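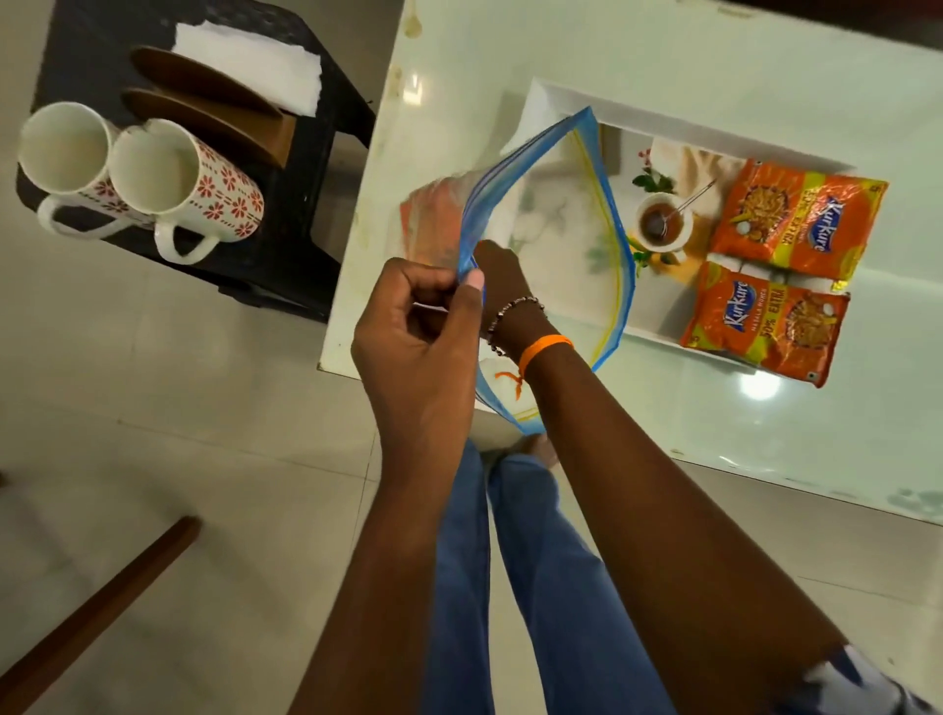
How many recordings does a household task need before a learning system can make use of it?

The number depends on how much the task varies from home to home. For the current round of Stanance, Nevton has set a working target of 90 accepted recordings per task, and we expect to raise it for tasks that involve soft packaging.

Nevton
This thread reports on the February round of Stanance, our program for gathering examples of ordinary table and kitchen work. It is addressed to partner sites and to groups that have asked to use the recordings.

Nevton
The round covered 26 tasks. Contributors sent in 2416 recordings. After review, around 2000 were accepted. The full target was therefore not met, and collection will stay open for the tasks that fell short.

Nevton
Tasks are issued as one short sentence, such as "clear the table" or "put the items in a bag." Contributors choose the order of steps themselves. Earlier instructions listed every step, and the recordings that came back were too much alike to be useful for training.

Nevton
The most common cause of rejection was a late start. Many recordings began with the first item already in the hand. The system then has no example of the approach, and the approach is where most failed grasps begin. Please allow a short pause with both hands free before starting.

Nevton
The second most common cause was hands leaving the view. This happens when a contributor turns the head toward something else while the hands keep working. A brief loss of view is acceptable. A recording in which the main action happens out of sight is returned.

Nevton
Bags deserve a separate note. Zip-lock bags and thin plastic film are difficult for the system in two ways: the material changes shape with every touch, and things behind it show through. A fingertip inside a clear bag is often marked by our software as a fingertip outside it.

Nevton
For this reason, every bag recording is now checked by two reviewers. They mark the moment the bag is opened, the moment each item passes the opening, and the moment the hand comes out. Where the reviewers disagree, the segment is kept and labeled as uncertain.

Nevton
We have been asked whether contributors should use a rigid container when a bag proves awkward. They should not. A second try at opening a bag is a useful example, and so is a change of grip halfway through. Please leave both in the recording.
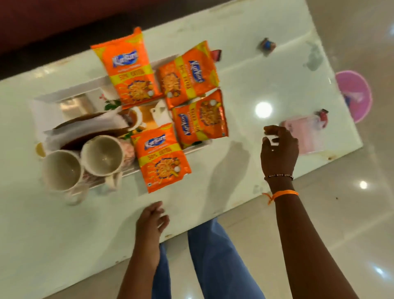

Nevton
The same applies to the surroundings. Sites are asked not to tidy a room before recording. A system trained only on bare tables learns to expect bare tables, and its performance drops as soon as other things share the surface.

Nevton
Packets of the same kind placed close together remain one of our weakest areas. The tracker exchanges their identities when a hand passes over them. Reviewers now correct these exchanges by hand, and the corrected segments form a test set of their own.

Nevton
Shiny tabletops are accepted. The bright spots left by ceiling lights do mislead the depth estimate, but such tables are common in homes and will be met in use. Contributors need not cover the surface or change the lighting.

Nevton
Jewelry, wristbands and sleeves are also accepted. Contributors should wear what they would normally wear. We ask only that the same items stay on from the start of a recording to its end, as a change partway through is read by the software as a change of person.

Nevton
On labeling: each accepted recording receives a task sentence, a list of segments and a result. The result is one of "complete," "partly complete" or "not complete." Recordings in the last group are not discarded. They are supplied in a separate folder and should not be mixed with the others without care.

Nevton
The Lamptey site carried out the first training runs on this round, using the Stetico arm. Picking up single items from a table improved compared with the autumn model. Placing items into an open bag did not improve, and the arm still tends to release too early, above the opening.

Nevton
We consider the bag result a matter of coverage. In most accepted recordings one hand holds the bag while the other fills it. The Stetico setup at Lamptey has a single arm, so a large part of what the recordings show cannot be copied directly. A second arm is to be added before the next runs.

Nevton
Until then, Lamptey will use a simple stand to hold the bag open. Results obtained with the stand will be reported separately and should not be compared with two-handed work.

Nevton
On privacy: reviewers remove any recording in which a face, a letter with an address or a screen with personal messages can be read. Contributors may withdraw a recording at any time before release by quoting its receipt number to their site. Sound is deleted on upload.

Nevton
Length of recordings: there is no minimum. The upload page showed a minimum for part of February in error, and some contributors waited at the end of a task to reach it. Those recordings have been trimmed and accepted. No action is needed.

Nevton
Sites with open tasks will receive a list through the usual portal. Priority goes to bag filling, stacking plates of different sizes, and moving cups that contain liquid. Sites that have reached the target on a task are asked not to send more of it for the present.

Nevton
Correction to the third post in this thread: the total of 2416 includes recordings that were uploaded twice. Duplicates were removed at review, and the accepted figure is not affected.

Nevton
Questions about a returned recording should go to the site that issued the task, with the receipt number. Questions about access to the accepted set may be sent to the Stanance desk at Nevton. Requests received before noon are normally answered the same day.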